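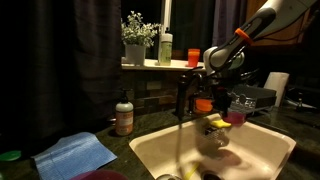 After 2000 cycles in our test kitchen in Mudau, the arm began to arrive late at the last point of its path. It was a small delay, and I would not have noticed it, but Jeanie Dalgleish reads the logs every morning and she marked it in red. So in February I made a new maintenance list for this cell, and I want to write it down before I forget the details. The first item is the cable. It is thin and black and runs along the arm, and when the gripper reaches over the basin beside the faucet, the bend near the wrist must stay soft. I had fixed the clips too tight. Now I leave 60 mm of free length and the delay is gone.

The second item is the fingers. I take off both, clean the screw holes with a dry brush and put them back with a drop of weak thread glue. Please do not use the strong one - I did it once and lost an evening.

Then comes the zero position. Our control program, Pukilari, keeps the old values after a restart, so I delete the file by hand and teach 7 points again, always starting from the one farthest from the faucet. With practice it takes me two hours.

I still don't have a good solution for the wrist seal. The shop in Bråten sends a thicker one, but I must wait for it. Until it comes I check the old seal every evening, after the last run.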